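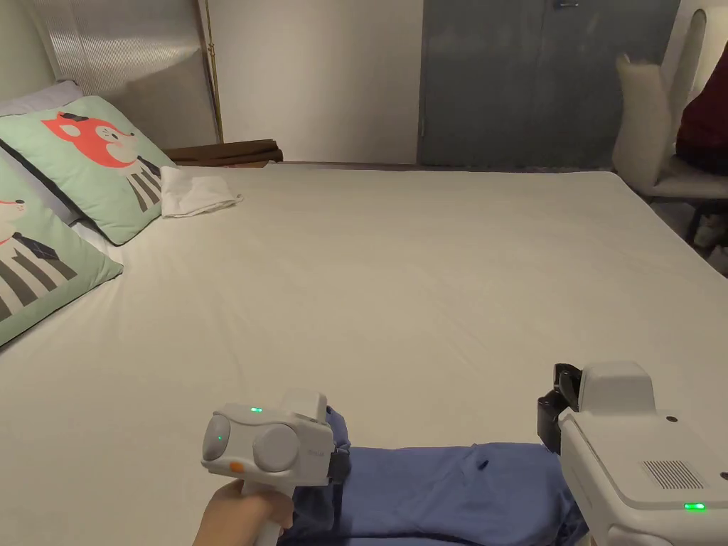

Housekeeping Basics, Session 4: Making Up a Bed and Folding on It

Right, these are my notes for Tuesday, tidied up a bit so that those of you who were on the early shift can catch up. Bring a pen, because Padmavathi Raju will be taking the practical half and she talks faster than I do!

We start with the bottom sheet. I know you can all put a fitted sheet on, I've watched you do it, but most of us (me included, on a bad morning) hook the two near corners first and then fight with the far ones. Try going diagonally. Do the far left, then the near right, then the other two, and run your palm from the middle out to the sides. If a corner pings off, the seam is probably sitting on top of the mattress and needs pulling further under.

Once the sheet is flat you've got the best folding table in the house. I do all my towels and cloths on the bed before the duvet goes anywhere near it, and I'd like you to do the same for this module. Put the pillows over to one side and keep the middle clear.

Folding a cloth, the way we'll be marking it:
Lay it out and smooth it towards you.
Bring the far edge to the near edge and match the corners before you let go.
Press along the fold with a flat hand.
Fold in half again, the other way this time, and turn it so the folded edge faces the door.

Bath towels go in thirds lengthways, then in half. Hinrichs, who supply our linen, send the heavier ones at the start of September and they really don't like being folded in quarters, they just spring open on the shelf.

Pillows next. Plain ones go at the back, anything with a picture on goes in front, right way up and facing out. Children's pillowcases are where people slip up. If there's an animal on it, check its ears are at the top before you walk away (I once left a whole row of upside-down rabbits at the Broltness guest house and I still hear about it). Shake the pillow down into the case, tuck the flap in, and give both ends a pat.

Clothes left on a chair stay on the chair. Please don't hang them up or fold them unless the guest has asked you to.

For next week: practise the cloth fold 20 times at home, any cloth will do, and read the Dollarholm linen sheet, both sides. Catarina Simões has spare copies if yours has gone missing.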